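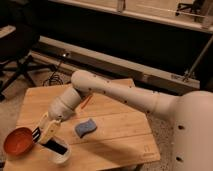
Progress report: the Etbridge kitchen table project

Filed under: Grant updates / Community food

Hello again, and thank you for the very kind note after the last report. You asked for a bit more of the everyday detail this time and a bit less of the spreadsheet, so I've taken you at your word. The figures are still in here, I promise, but you'll have to read past the measuring cups to get to them.

Where we've got to

The short version is that the kitchen corner is up and running. When I last wrote we had a room, a kettle and a great many opinions. We now have proper storage, a sink that drains, and a square wooden table that has become the place where nearly everything gets done – weighing, scooping, filling, labelling, and a fair amount of leaning and drinking tea.

I wanted a long trestle for this job and was talked out of it, and I'm glad. A square table means people can work on different sides without reaching across one another, and it fits by the window with space to walk past. It came second-hand from a house clearance in Risumgate and cost us far less than the line in the budget, which pleased me more than it probably should have.

The scooping and the pots

Most of the work since the autumn has gone into the dry goods packs. If you remember the original bid, the idea was to buy rice, lentils, oats and so on in big sacks and split them into portions a single person or a small family would really use. It sounded very simple on paper! We spent the first few sessions learning that everyone's idea of a cupful is different, and that one generous soul can empty a sack of oats in half the time it ought to take.

So we went back to basics and agreed on one scoop for each thing. The shallow red-orange cup with the black handle is the one for lentils, and it's the one people ask for by colour now ("pass me the red one" is all you hear on a lentil day). The small white pots are for holding a measure while you get a bag open, and for the bits and bobs that go in at the end, like a spoonful of spice or a stock cube. I'd pictured something much grander when I wrote the equipment list, but small pots stack, they wash up quickly, and you can tip them into a bag with one hand.

We've also written the portions on a card and stuck it up at eye level. It's already on its second version, as the first one had the rice and the barley the wrong way round. Sorry to everybody who had a rather barley-heavy October.

Numbers, as promised

We packed 475 bags in this period, against a target of 500. I'd like to have hit the round number, and we would have done if the Ferow delivery hadn't gone astray for a week. They sorted it out and the sacks did all arrive, only too late for the last two sessions, so the missing bags will turn up in the next report.

We ran 21 sessions in all. The mornings were full nearly every time. The evening ones were patchier, especially once it got dark early, and I'd like to talk to you about swapping a couple of those for Saturday afternoons in the new year.

On money, we've spent some 3000 pounds of the equipment and supplies grant. Most of that is food, then the shelving, then the sink repair, which was dearer than quoted (the pipe behind the wall was older than anyone thought). The saving on the table has covered the difference. Receipts are in the folder I sent across, and the one from the plumber is there twice, so please ignore the fainter copy.

What's gone less well

The labels. We bought a cheap batch and they peel off as soon as the bag is handled. I've had to go round the shelves with a marker pen more than once, and I can't say my handwriting is what you'd want on the front of somebody's dinner. I've ordered a different sort from Thibodeau for January and will let you know how they get on.

Storage is still tight as well. The shelving helps enormously, but the tubs for the big sacks take up more floor than I'd allowed for, and we're forever shuffling them about to get the broom in.

I'd also hoped to have started the cooking sessions by this point, and we haven't. The packing took up more of the room, and more of me, than I expected. I'd rather own up to that now than squeeze in one rushed session before the end of the year so that I can tick the box.

What's next

January is for the new labels, the 25 bags we owe you, and a good scrub of every shelf. After that I'd like to try a "one bag, one pot" afternoon, where people open a pack at the table and cook it there and then on the portable hob. If that goes down well we'll make it a regular thing through to March, when the next full report is due.

There's one small request too. Could we move what's left of the printing budget over to storage tubs with lids? It isn't a big sum and we've hardly needed any leaflets, as word has got round perfectly well without them. A yes or no by email is plenty.

Do come and see us if you're passing. Mornings are best, and there's usually a spare apron on the back of the door.

With thanks and warm wishes for the holidays,

The project coordinator, Etbridge
24 Dec 2022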